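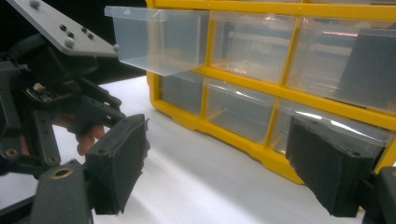 According to Vlasta Todorova, the Jesano cue light system is the only piece of backstage gear she has bought that she would buy again at full price. She wrote that under my spring post on headsets, and a few other readers agreed with her, so I asked to try one.

I had it for the full run of Raltach, the musical we did at the Quintela Theater in Balville. That came to 20 performances plus tech week. I was stage managing and called every show, so what follows is from the desk side. I didn't hang it or wire it myself.

What it is

If you have never used cue lights, the idea is simple. The stage manager has a control desk with a row of switches. Each switch runs to a small light somewhere backstage. Red means stand by. The person at the other end presses a button to say they have seen it. Green means go. There is no talking, so you can use it with people who can't wear a headset, such as an actor waiting behind a door or a dresser in the middle of a quick change.

The Jesano kit comes with the desk, the outstations, a power supply and a printed manual. You supply the cable, and it takes ordinary microphone cable, which most theaters already have plenty of. The price for the set we used was $2746 before shipping. That is a lot for a small company.

Setup

Ajith Kotian ran the cable and had it working in one evening. His only complaint was the manual. The section on linking outstations in a chain comes after the section on troubleshooting the chain, and the diagram is printed too small to read in a dim room. Once he had worked out that the last unit in the line needs its switch set to END, he had no more trouble.

The outstations have a flat bracket on the back with a slot for a screw or a pipe clamp. The clamps are not included. We screwed most of ours to the backs of flats and zip-tied the rest.
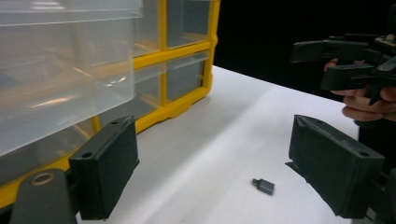 Drawer cabinet with a yellow frame and clear drawers.

In use

The switches are good. They are large, they have a firm click, and they are far enough apart that I never hit the wrong one. I call with my eyes on the stage and my left hand on the desk, and by the second preview I had stopped looking down. There is a strip above each switch where you can put tape and write a label. It wipes clean.

The red and green are easy to tell apart, and the standby light flashes until the button is pressed, then goes steady. This matters if you have anyone on the crew who has trouble with red and green. The green also sits lower on the unit than the red, so position tells you as much as color does.

Raltach has a long storm sequence at the end of the first act. The band is at full volume, there are three fly moves close together, and the chorus enters from both sides on a drum hit. On headset I would have been shouting over the drums. With the lights I put everyone in standby eight bars out and hit the master switch on the beat. The entrances were together every night, which I can't say for the last storm I called.

Brightness is where I have doubts. The dimmer on each outstation goes from very bright to fairly bright. In the wings that was fine. On the unit behind the lighthouse door, you could see a red glow on the back wall from the house left seats. We put a bit of gel and black tape over it. A lower bottom setting would fix this, and I hope they change it.

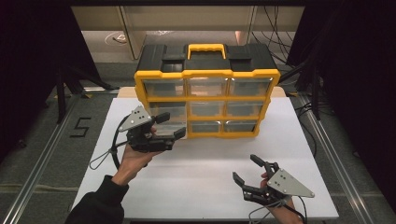
Organizer with carrying handle, three rows of drawers.

Problems during the run

We had two faults. The first was in tech, when one outstation stayed on red after the go. We swapped the cable and it cleared, so I don't hold that against the kit. The second was in the middle of the run. The button on the stage right unit started sticking, and the operator had to press it twice to answer me. It did the same thing until we closed. Jesano answered my email the next morning and offered to send a new button plate, but it was going to arrive after the last show and I told them not to hurry.

The power supply hums. You won't hear it during a musical. You might hear it during a quiet play if the desk is in the house, so think about where you put it.

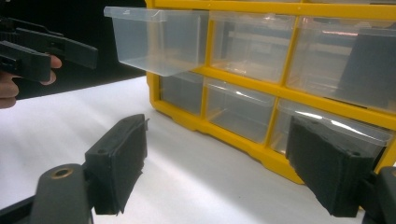

The desk itself runs a little warm after a two-show day, though never enough to worry me. I would have liked a cover for it. We used a towel between shows to keep the dust out of the switches, and it did the job.

How it compares

Our old system was homemade, with light switches in a wooden box and a bulb at each end. It worked for years and cost almost nothing. What it couldn't do was tell me whether anyone had seen the standby. I used to send a runner or just hope. The answer button is the main thing you are paying for here, and for a show with a lot of scenery moving in the dark I think it's worth the money.

If your shows are small and your whole crew is on headset, I would keep the money and put it toward better headsets. If you fly scenery, or have actors opening doors and traps on cue with no view of the stage, look at this seriously. Some rental shops will let you take one for a single show, which is a cheaper way to find out.

The set went back in its case after strike. The Quintela has asked for a quote on its own, with clamps.

Posted 15 July 2018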